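Giving up on a series: why readers of Plarnerura stop at book four
Second-year reading and publishing project, final report
Handed in 5 July 2020

Summary

We wanted to know why people drop a book series they like. Not ones they hate, that's easy. Picked Plarnerura, the long fantasy mystery from Multico, as most people we know who have started it have not finished it. Asked 17 readers. Read a lot of reviews on Jondness. Main finding: the stopping place is nearly always book four, and the reason people give in a review is often not the one they give when you talk to them.

Background

Plarnerura has seven books. The first three are told by Ung, the ferryman's daughter, in first person, very dry and quick. Book four drops her. It opens with her uncle, in another town, with a different sort of sentence altogether, long and full of weather. She comes back in book five but only in every other chapter. The last two are hers again.

We both read the whole thing before starting. One of us for the second time. Worth saying as it probably colours what follows.

There's a fair bit written on why people love a series and how they get hooked on it, less on the point where they leave. Our reading list is at the back. Two of the chapters on it we only skimmed, time ran out. 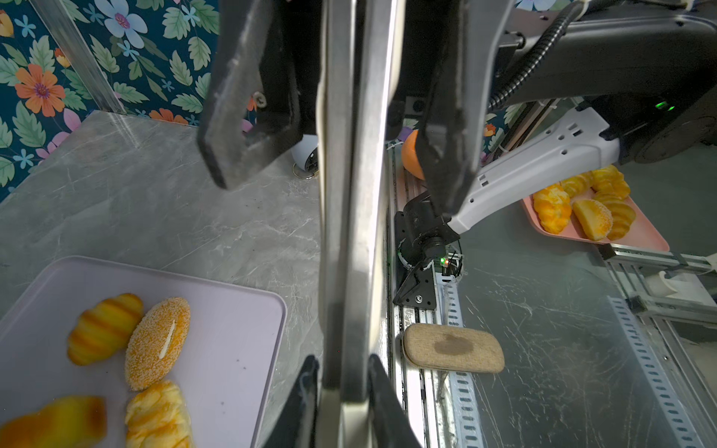 Method

1. Reader interviews. Short, by phone mostly. Everybody got the same opening question (where did you stop, or did you finish) and after that we let them talk. Notes typed up the same day, or supposed to be.

2. Jondness reviews. We took the reviews for each book in date order and sorted the grumbles into slow, confusing, wrong narrator, too long since the last one, price, other. "Other" got too big. We should of split it early on and didn't.

3. Rereading. Book three's last chapter and book four's first, side by side, marking what carries over. Very little carries over. A name, a river, the green coat.

What the reviews say

Slow is the big word. It comes up in reviews of book four all the time and hardly at all before that. But book four is not slow by any measure we could come up with. The chapters are shorter than in book two. There's a drowning by the end of chapter one. People get to it and still call it slow.

Confusing is next. A lot of these are really about the family tree. The uncle has the same first name as a dead cousin in book one and the author does not help you out for ages. Fair complaint, we think.

Wrong narrator comes third, lower than we expected. Reviewers who finished book four are kinder to the uncle than those who gave up, no suprise. A few call him the best thing in the series.

What people told us

Different picture. On the phone almost everyone started with Ung. They missed her. Some said they kept flicking ahead to see when she came back, couldn't find her name, put the book down and left it. One reader said it felt like ringing a friend and getting the friend's uncle. Another had written a two-star review on Jondness saying "drags", and when we asked what dragged she couldn't name a scene, then talked for ten minutes about how book three ended.

So our guess is that "slow" is standing in for "not her". You can defend slow in a review. Missing a voice sounds a bit soft, so people don't write it down. It's a guess. We didn't put it to them directly, which was a mistake, and by the time we saw it the interviews were over.

Draft findings went round the seminar group before we wrote this up. Most agreed with the narrator point. Not all of them.
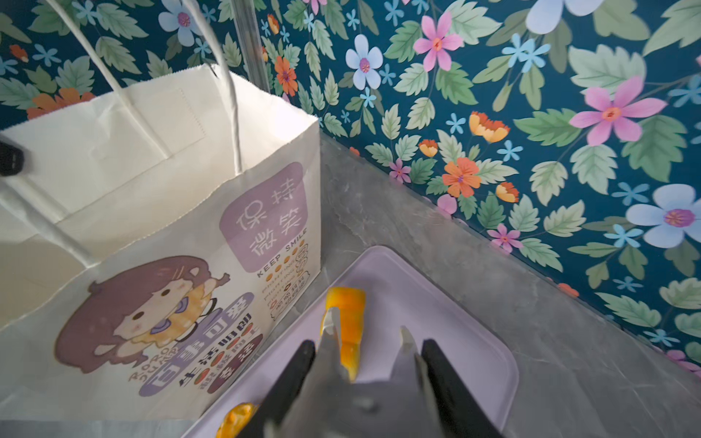

Bảo Sầm thought we were being too easy on the author. If a reader says slow, take slow seriously: a page with nobody you care about on it is a slow page, whatever happens on it, and the drowning in chapter one is of a man we met two paragraphs earlier. He also pointed out that book three ends on a cliff edge and book four makes you wait until the middle for an answer. That alone could do it.

We think he has a point about the wait. We went back to the notes and several people mention the cliffhanger without being asked. It ought to have been its own heading in the sorting. Left as it is for now, with a note in the table.

The ones who carried on

Tùng Đào got through all seven and said the trick was reading four and five together as if they were one book. Tried this on the reread, and yes, it helps. The uncle's chapters start answering hers. You only see it if they're close together, and when they first came out there was a long gap between them, so the early readers had no chance.

Others who finished had mostly bought the box set. Could be that people just don't stop when the next one is sitting there on the shelf. We can't separate that from liking the books, would need a bigger group.

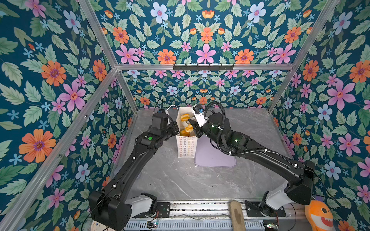 Fig. 3. Floral wallpaper, grey marble-patterned tabletop.

Problems

Small group, and mostly people who know us or know each other. Readers who gave up long ago remember it badly, one was sure Ung dies in book four. Jondness lets you edit a review later, so the dates aren't safe. Neither of us had done interviews before and the early notes are thin.

If we did it again

Ask about the end of book three first. Get people to read the opening of book four while on the phone and say when their mind wanders. Pick a second series with a narrator switch for comparison, ideally one where readers didn't leave. Start the sorting headings on paper and change them after the first day.

Who did what

Interviews shared. Reviews mostly the one of us with faster internet. Write up shared, table done last, spelling of place names checked against the box set map and not the paperbacks, where they differ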